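3.2 Storage conditions and loss of seed viability

Seed of the two onion lines, Jivetti and Belkadi, was harvested in August and dried on racks until its weight stopped changing. Each line was then split between paper envelopes and sealed foil bags. Half of each set was kept in the cold room and half on an open shelf in the seed store at Jornena, where no heating or cooling was used. In all, 3,240 seeds were set aside for germination counts.

Counts were made on damp filter paper in covered dishes, following the method given in section 2.4. A seed was scored as germinated once the root was longer than the seed itself. Seeds that had gone soft or mouldy were scored as dead and taken out so that mould did not spread to the rest of the dish.
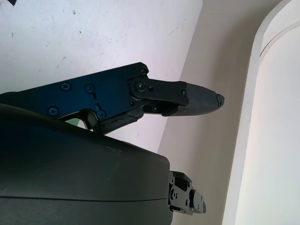 Department of Crop and Seed Science, Norkesitz
Figure 4. Black side plate with cross-head screws, and the narrower arm hinged to it.

Foil bags kept on the open shelf did better than paper envelopes on the same shelf in both lines. The gap was wider in Belkadi, which has the thinner seed coat. In the cold room the type of packet made little difference, and the two lines could not be told apart until the last count.

Paper envelopes on the shelf took up moisture during the wet months, and most of the loss fell in that period. Amrani and Kabbaj found the same pattern in leek seed, although their store was warmer than ours and they worked with a single line. We did not see the early drop that they report in the first 60 days.

One batch of 300 Jivetti seeds was left out of the analysis after its foil bag was found to have a poor seal. Putting the batch back in does not change the order of the treatments.

Seedling vigour was scored separately by Bouchra Chraibi and Said Naciri, and their scores are compared in section 3.3.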